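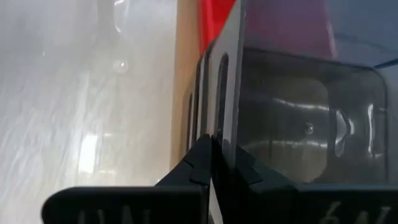 Where do you take a sofa in Tevville now that the old dump is closed? To the new drop-off yard on the Odby road, which opens at 8 a.m. and will charge you for the privilege.

The town of Tevville shut its landfill gate for good in October, after several decades of letting residents back up to the edge and push. In its place is the Odby Road Recycling and Reuse Yard, run under contract by Kang Hauling, with a paved loop, a scale, and more signs than the rest of the town put together.

The yard takes household trash, scrap metal, cardboard and furniture. It doesn't take paint, tires or advice. A carload costs nothing up to 200 pounds, and anything over that goes across the scale. The first customer on opening morning came in at 225 and was seen removing a rowing machine, which went home again.

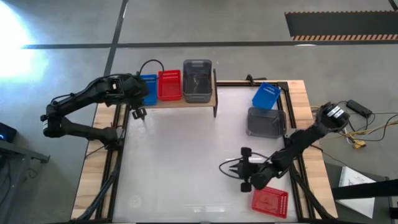 Sorting is the part that has caused the most grumbling. Residents who spent years putting everything in one bag are now expected to know a milk jug from a yogurt tub, and to have an opinion about lids. The town's advice is to start at home and give each kind of thing its own container. A short row of them on a wooden shelf, three being plenty for most kitchens, will do the job, and a bright blue basket is harder to mistake for the trash than another gray bin. The town has also mailed out a chart. It is printed on glossy paper, and the chart doesn't say where glossy paper goes.

Then there is the matter of the permit sticker. The town ordered 3,000 of them from Flallix, a print shop in Odby, and had handed out 2,002 by the end of the first month, which leaves plenty for anyone still planning to hold out. Stickers are free at the town office until 4 p.m. and must go on the driver's side of the windshield - the first batch of instructions said passenger's side, and those drivers have been told they may stay as they are.
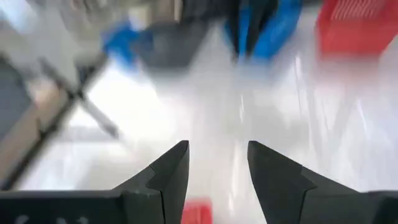
Cars without a sticker will be turned around at the gate, though the yard says it will be patient through the winter. Snow closings will be posted on the town website and on the old landfill sign, which is still up and still says "Open."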